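The Panicker Collection, which holds one of the region's more substantial groups of modern works on paper, will move the whole of its store to a new building at Fellside over the coming year. The transfer covers 3177 drawings, prints and artists' books, many of which have not been shown since they were acquired.

The decision follows a condition survey completed in April under the direction of Yamuna Achari, head of conservation. Her report found that 1067 sheets were held in acidic mounts and recommended that they be rehoused before any further loans were approved. The trustees accepted the recommendation in full and suspended outgoing loans, with the exception of those already promised to the Listeck Gallery for its survey of postwar printmaking.

Satish Devadiga, the collection's director, describes the move as overdue. “We have been lending from a building that was meant for offices,” he said. “The public sees the work on the wall and has no reason to think about the drawer it came from.”

Fellside will provide a climate-controlled store on two floors, with a study room open by appointment from 10 a.m. The architect, Hanna Zalewska, has kept the original brick shell and placed the store at its center, away from the outer walls. Offices and teaching rooms occupy the north side – an arrangement that drew some criticism from staff, who had hoped for more daylight in the reading areas.
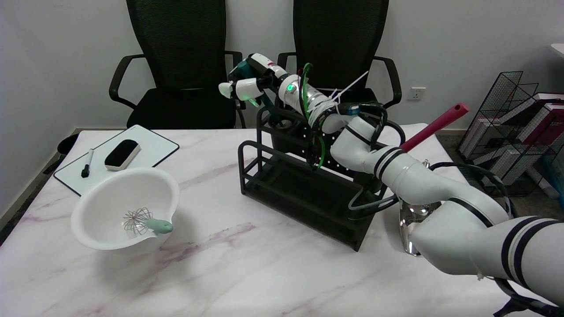 The opening display will be given to the Skudel portfolio, a set of 48 etchings bought from a private owner and never exhibited as a group. Narayanan Pisharody, curator of prints, has chosen to hang the sheets in the order in which the plates were made. The published order, he argues, was settled by the printer and obscures a marked change in the artist's line after the first dozen plates.

Funding remains the open question. Harish Nair, who oversees finance, confirmed that building costs have been met but that the study room is funded for its first two years only. Applications to extend its opening hours will be considered once the loans program resumes.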